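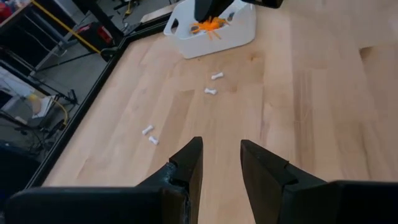
Ticket 132, still open, and yes it's me again about the booking calendar on the Girnley site! Quick recap for whoever picks this up: since we moved over to Lutia, any booking made after 5 pm lands on the following day. I run the bench hire page, so it's my inbox that cops it. The listing for the pale timber bench, the one with the long planks and the few little dark knots, got booked twice for the same slot, and both people turned up (awkward).

**What I've tried so far**

- Cleared the cache, logged out, logged back in. No change.
- Set the time zone to Melbourne under Site > Region. It saves, then flips back to UTC when I reload.
- Turned off the Guvbridge sync plugin. The flipping stopped! Turned it back on and it started again, so I reckon that's our culprit.
- Reinstalled version 2 of the plugin. Error 400 on the first sync, then it went through but with the wrong dates.

**Update, 2 April 2024**

Found a second time zone field hiding in the Guvbridge settings, right down the bottom under "Organisation". It was blank. I've filled it in and made a test booking for 6 pm, and it's showing on the correct day (woohoo). Old bookings are still out by a day though. Can someone at your end re-run them, or do I have to fix each one by hand?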